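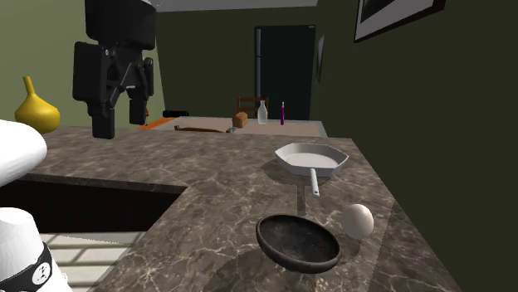 4. Trying out a second gripper in the kitchen

Right, so by now you've got the simulator running, you've got the arm moving about without clouting itself, and you've probably had a go at the peg board from section 3. Now for the bit I enjoy most, which is swapping grippers and seeing which of them can cope with a kitchen!

I'm going to compare two here, because they're the two I know well. One is the Skotex, our ordinary two-finger gripper, all black and rather boxy. The other is the Teoh, which is softer and slower and has wider pads. You can use any gripper that Prodside has a model file for, and the steps are just the same, only the names in the menus will be different.

You don't need any real hardware for this section. It all happens on screen. (If you do want to try it on a real arm afterwards, please read section 7 first, and I mean all of it.)

4.1 Loading the kitchen

1. Open Prodside and go to File, then Open Room. Pick Collham from the list. This is the kitchen with the brown marble worktop and the sink.

2. Wait for the stone to load. It comes up plain grey for a bit and then the pattern appears. On my old laptop this takes 40 seconds, so don't panic and click things. I used to click things, and all I got was two kitchens on top of each other.

3. Under Objects, tick Bowl, Egg and Frying Pan. Leave the rest of the list as it is. The bread, the bottles and so on at the back of the room come with Collham and you can't switch them off from this menu, but they're well out of reach and won't get in your way.

4. Press Reset Room once. This puts the egg down next to the bowl, with the pan farther back on the worktop.

Note: if the egg rolls off as soon as you press Reset Room, your physics step is too big. Go to Settings, Physics, and choose Fine. It slows everything down a little but the egg will stay where it's put.

4.2 Fitting the first gripper

5. Go to Arm, then Tool, and choose Skotex. The arm will freeze for a moment while the old tool comes off and the new one goes on.

6. Zoom in on the mounting plate, the flat black one just under the wrist housing. You want it sitting snugly against the housing. If there's a gap you can see daylight through, choose Tool, Reseat, and look again.

7. Press Open. Both fingers should move apart and stop.

8. Have a look at the fingertips from the side. Depending on how the wrist is turned, one finger may look longer than the other and hang lower over the worktop. I spent most of an evening in March trying to "fix" this! Go by the two numbers in the Finger panel. If they match, the fingers are level with each other as far as the simulator is concerned, and you can carry on.

9. Save this as your starting pose (Arm, Save Pose) and call it something you'll recognise. Mine is called "hover". The gripper should be open, empty, and well clear of everything on the worktop.

Caution: always save the starting pose with the gripper open. If you save it closed, the arm will try to open its fingers on the way down at the start of every run, and sooner or later it'll knock the bowl over and you'll have to reset the room.

4.3 The three tests

I do these in the same order every time, easy to hard. You can shuffle them if you like, but then your results won't line up with mine in the table file that comes with this guide.

Test A, the bowl

10. Load the pose you saved and choose Run, Test A. The arm comes down over the bowl, takes hold of the rim with one finger inside and one outside, and lifts.

11. Watch the rim as it goes up. It's a thick one, so the gripper has to open a fair way to get round it. A bit of tilt is fine. If it swings right round, set Grip Force up one notch and run it again.

12. Press Save Result, even if it went badly. Especially if it went badly, come to think of it, because those are the runs you'll want to look at again.

Test B, the pan

13. Choose Run, Test B. This time the arm goes for the long white handle, which points back towards the near edge of the worktop. That's handy for reaching it, but it does mean the handle runs down towards the egg and the bowl, so there's less room for the fingers than you'd think.

14. Keep an eye on the wrist as it turns. It likes to take the short way round, and the short way round passes low over the egg. If you hear the warning beep, stop the run and tick Go High First in the Run menu.

15. The pan should come up level, or nearly. Most grippers let the far side droop, since all the weight is out at that end. I count it as a pass if the pan leaves the worktop and stays in the fingers until the run ends. Achilleas Kourkoulas, who wrote the test scripts, is much stricter than me and wants it flat. There's a tick box called Strict Level if you're on his side.

Test C, the egg

16. Before you do anything else, set Grip Force right down to 3. Please don't skip this one. The simulator does crack the egg if you squeeze too hard, and it makes a horrible little noise.

17. Choose Run, Test C. The arm comes straight down, closes slowly, waits, and lifts.

18. If the egg squirts out sideways, the fingers are closing too high up it. Open the Test panel and lower the Grasp Height by a single click, then try again. If it still squirts out, another click. Don't go down by a lot in one go or the fingertips will hit the marble and the whole run stops with a red box.

19. Save the result as before.

Note: a short run tells you very little. I do 18 runs of each test for each gripper, and I leave them going while I have my lunch (Run, Repeat, then type in the number). You can get away with fewer for the bowl, but the egg is so fussy that I wouldn't.

4.4 Changing over to the second gripper

20. Press Reset Room. Do this before you change the tool and not after, or the new gripper picks up the old finger settings and you'll be comparing nonsense.

21. Go to Arm, Tool, and choose Teoh.

22. Repeat steps 6 to 9. You do need to save a fresh starting pose, because the Teoh has a longer body and your old one would leave it hanging too low. Call it something different from the first!

23. Run Tests A, B and C again. Keep Grip Force the same as you had it for the Skotex on the first go, so that you're being fair. After that you can fiddle with it as much as you like and save those runs under another name.

Caution: the arm's own body can get in the way of the near left part of the worktop. Its big white segments come quite close in from that side, and with a longer tool on, the elbow has to fold up more than usual. If you see a segment turn red, it's touching something. Back the arm out by hand with the arrow keys. Please don't press Reset Room while it's red, as that can leave the arm stuck in the stone.

4.5 Looking at the results

24. Open Results, Compare, and tick both grippers. You'll get a row for each test and a column for each gripper.

25. Click on any number to see the runs behind it. Double click and it'll play one back, which is a lovely way to lose an afternoon.

Things I look for, in no special order: where the object was when the fingers first touched it, whether the grip slipped between lifting and stopping, and how long each run took. That last one caught me out. The Teoh did better on my eggs, no question, but its slowest run took 31 seconds, and if you've got a whole tray of them to move you'd be there till teatime. The Skotex was much quicker and I liked it better on the pan handle. I'd still pick the Teoh if I could only have one, though plenty of people disagree with me and they may well be right for the sort of thing they're doing.

Note: shadows. With the default lighting, the bowl and the pan both throw faint dark shadows on the marble, and the egg has a soft one too. If you're using the camera to find the objects (section 5) and it keeps aiming a little off to one side, try switching to Flat Light and see if it settles. Leave the light alone if you're only using the built-in positions, it makes no difference to those.

4.6 If something goes wrong

The gripper won't open. Check that you're not paused. It's the small button under the clock and I miss it all the time.

The gripper is there but the fingers aren't. The model file only half loaded. Choose Tool, None, then pick your gripper again.

The bowl ended up in the sink. This does happen with Test A if the force is too low and the arm is swinging left as it lets go. Press Reset Room. You can't fish it out with the arm, or at least I've never managed it.

Everything's very jerky. Close the Results window while you're running tests. It redraws itself after every single step and older machines can't keep up.

The repeat run stopped early. Look in the log for the words "no contact". That means the fingers closed on thin air, usually after an object got nudged in the run before. Tick Reset Between Runs and start again.

Last changed 2020-06-12: steps 14 and 20 rewritten, and the note on shadows added.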